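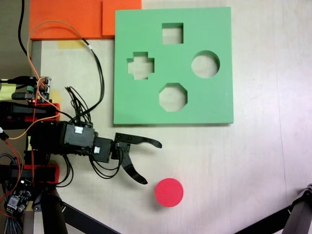
報道関係各位

2024年6月18日
Praltar株式会社

やり直しの動作を捨てずに学ぶロボットの模倣学習手法「Rarkilard」を開発
型はめ課題で、なめらかな手本だけを使った学習を上回る結果を確認。7月に評価用の手順書と記録データを公開します

Praltar株式会社(以下、当社)の研究部門であるHollis研究室は、卓上の小型ロボットアームに部品のはめ込み作業を覚えさせるための新しい模倣学習手法「Rarkilard(ラーキラード)」を開発いたしました。人が手本を見せるときにどうしても混じってしまう、位置を間違えて持ち直したり、穴の縁に当ててしまってから少しずらしたりする動作を、失敗として取り除かずに学習に活かす手法です。日頃から当社の活動を温かく見守ってくださっている皆さまに、少し長くなりますが、経緯と結果をご報告申し上げます。

■ 研究のきっかけ

模倣学習では、人がアームを遠隔で操作して作業をやってみせ、その記録をもとにモデルを学習させます。手本はきれいなほどよい、というのが私どもの長年の習慣でした。途中で手が止まったり、部品を落としかけたりした記録には印をつけ、学習の前にまとめて外しておくわけです。

ところが、こうして選び抜いた手本で育てたモデルは、順調なときは実に気持ちよく動くのに、ほんの少し位置がずれて部品が穴の縁に乗ってしまうと、そこから先がまるで続きません。縁に乗ったままの部品をぐいぐいと押し続けたり、はまってもいないのに指を開いて帰ってきてしまったり。研究室ではこれを「お行儀のよい迷子」と呼んで、長いこと頭を悩ませておりました。

転機になったのは、外したはずの記録をうっかり混ぜたまま学習を回してしまった、ある晩の実験です。翌朝、縁に当たった部品をすっと持ち上げ、角度を変えてもう一度下ろすアームの様子を見て、居合わせた者はみな、まず設定の間違いを疑いました。調べてみますと設定はたしかに間違っていたのですが、おかげで調べるべきことがはっきりしたのですから、間違いにもお礼を言わなければなりません。

■ 型はめ板という課題

検証には、幼いお子さまの遊具としておなじみの型はめを使いました。四角、十字、丸、八角形の穴があいた薄い緑色の板を机に置き、それぞれの形に合うピースを二本指のグリッパでつまんで入れる、という単純な作業です。丸い穴には、赤い円盤形のピースを使います。

単純とは申しましたが、四つの形はそれぞれに性格が違います。丸は向きを気にしなくてよい代わりに、つまむ位置が中心を外れると傾いて入ります。四角は角がひとつ引っかかるだけで止まります。八角形はひと目には丸に近いため、向きの合わせ方が甘いまま押し込もうとしがちです。十字にいたっては、内側にも外側にも角があり、熟練した操作者でも一度で入れるのはなかなか骨が折れます。どこで、どんなふうにつまずくかが形ごとに分かれてくれるので、つまずき方を調べたい私どもにとっては、願ってもない教材でした。

机の上の道具立ては、どの実験でもなるべく簡素にしました。サーボで動く小型のアームと型はめ板、ピースがあれば始められますので、大がかりな設備をお持ちでない研究室や学校でも、同じことを試していただけるのではないかと思います。板の位置は試行のたびに少しずつ動かし、アームが場所を丸暗記してしまわないように気をつけました。

■ Rarkilardの仕組み

手本の収集には、当社の記録ソフトウェア「Pratari(プラタリ)」を使いました。Pratariは、カメラの映像と、アームの各関節の角度、サーボにかかる負荷を、時刻をそろえて保存するためのものです。今回の研究で集めた手本は合計で1,789件になりました。このうち、少なくとも一度のやり直しを含むものが476件あり、残りの1,000件を超える手本は、つまんでから入れるまでが途切れなく進んだ、なめらかな記録です。

Rarkilardは、この記録を三つの段階で扱います。

はじめに、サーボの負荷の変化を手がかりとして、一件ごとの記録を「運ぶ」「触れる」「離れる」「入れる」という短い区間に分けます。人が一件ずつ目で見て印をつける必要はありません。負荷だけでは区切りがあいまいなところは、グリッパの高さの変化も合わせて見ます。

次に、「触れる」から「離れる」を経て再び「触れる」に戻る並びを、やり直しのひとまとまりとして取り出します。ここがこの手法の心臓部で、やり直しの直前にあった強引な押し込みの部分は学習の重みを小さくし、離れてから向きを直す部分は重みを大きくします。つまり、つまずいたときの状況はモデルに見せておきながら、まねてほしいのはその後の立て直しのほうだと伝えるのです。

最後に、重みをつけた区間を元の順番に戻し、通常の模倣学習と同じ手順で学習させます。モデルの構造には手を加えませんので、すでに模倣学習に取り組んでおられる方でしたら、データの準備の部分を差し替えるだけでお試しいただけます。

■ 得られた結果

評価では、なめらかな手本だけで学習したモデルと、すべての手本にRarkilardを適用したモデルとを、それぞれの形について100回ずつ動かして比べました。どちらも同じアーム、同じ板を使い、照明の条件も揃えています。ピースが穴の底まで収まり、グリッパが離れたところで成功とし、途中で人が手を添えた場合は失敗としました。

丸い穴では、Rarkilardのモデルは100回の試行すべてで赤い円盤を収めることができました。なめらかな手本だけのモデルも丸は得意としており、差はわずかです。四角と八角形では差がはっきりと開き、なめらかな手本だけのモデルが縁に引っかかって止まった配置の多くで、Rarkilardのモデルは一度持ち上げてから入れ直しました。

十字については、正直なところ、まだ胸を張れる段階にはありません。成功の回数は従来のやり方を上回ったものの、二度、三度とやり直すうちにピースが指の間で回ってしまい、かえって向きがわからなくなる失敗が残りました。持ち直しそのものを机の上で行う、つまり一度置いてからつまみ直す動作の手本が足りていないことが原因ではないかと考え、追加の収集を進めているところです。

もうひとつ、やってみて驚いたことがあります。やり直しを含む476件だけを使い、なめらかな手本をまったく使わずに学習させたモデルも、四角と八角形では、なめらかな手本だけのモデルに引けを取りませんでした。件数でいえば半分にも満たないのですから、これまで印をつけて外してきた記録の山を思うと、もったいないことをしてきたものだと、研究室一同しみじみいたしました。

一方で、重みをつけずにすべての手本をただ混ぜただけの場合には、強引に押し込む癖まで一緒に覚えてしまい、丸の成績がかえって下がりました。先に述べたあの晩の実験で見た見事な持ち直しは、ずいぶん幸運な一回だったようです。

■ 開発チームより

「手本を見せる側の気持ちが楽になったことが、私たちにはとても大きな変化でした。以前は、うまくできなかった記録が増えると操作する人が申し訳なさそうな顔をして、だんだん動きが硬くなっていったものです。今は、引っかかったらそのまま落ち着いて直してください、とお願いしています。収録の部屋がずいぶん和やかになりました。十字のピースとは、もうしばらく仲良く付き合うことになりそうです」(Hollis研究室 Rarkilard開発チーム)

■ 手法の限界について

今回の結果は、一種類のアームと一枚の型はめ板で得られたものです。ピースの材質や穴との隙間が変わった場合、あるいは部品がもっと重くなった場合に、同じように働くかどうかはまだ確かめておりません。また、区間の分け方はサーボの負荷を読み取れることを前提としているため、負荷の値を取り出せない機種では、別の手がかりを用意していただく必要があります。壊れやすい部品や、一度触れたらやり直しのきかない作業には、そもそも向いていない手法です。

評価の試行はすべて、手本の収集に使ったのと同じ部屋で行いました。部屋や照明が変わったときの影響については、次の実験で調べてまいります。

■ 今後の予定

7月に、評価の手順書と、型はめ板の寸法図、Pratariで記録した手本データを、研究・教育目的でご利用いただける形で公開いたします。やり直しの区間を取り出すプログラムも合わせて公開する予定で、現在、説明文を書き足しているところです。はじめての方にも迷わず使っていただきたいと欲張っているうちに、説明文のほうがプログラムより長くなってまいりました。

公開に先立ち、お手持ちのアームで試してくださる研究室、高等専門学校、高等学校の部活動などからのご連絡もお待ちしております。機種が違えば、つまずき方もきっと違うことでしょう。うまくいかなかった記録こそ、ぜひそのままお送りください。データの形式がPratariのものと異なっていても、変換のお手伝いをいたします。

その後は、箱へのふたの取り付けや、コネクタの差し込みといった、現場に近い作業へと少しずつ対象を広げていく考えです。ご家庭で不要になった型はめのおもちゃをお譲りくださるというお申し出もすでに頂戴しており、この場を借りて心より御礼申し上げます。星形やハート形の穴は、アームより先に操作する人間のほうが苦戦しておりますが、楽しく取り組んでおります。

■ 用語について

Rarkilard:やり直しを含む手本から、立て直しの動作を重点的に学習させる手法の名称です。
Pratari:当社が開発した、ロボットの操作記録用ソフトウェアです。
Hollis研究室:Praltar株式会社の研究部門で、卓上ロボットによる手作業の学習を主な研究対象としています。

■ 取材・お問い合わせについて

実機による型はめの様子は、事前にご連絡をいただければ研究室でご覧いただけます。報道関係の方はPraltar株式会社の広報担当まで、共同での検証やデータの利用に関するご相談はHollis研究室まで、当社ウェブサイトのお問い合わせ窓口からお寄せください。ご見学の際には、操作もお試しいただけます。その折の手本は、お許しをいただけましたら、やり直しも含めて大切に記録させていただきます。

本リリースに記載の内容は発表時点のものです。公開の時期や内容は、準備の都合により変更となる場合がございます。

以上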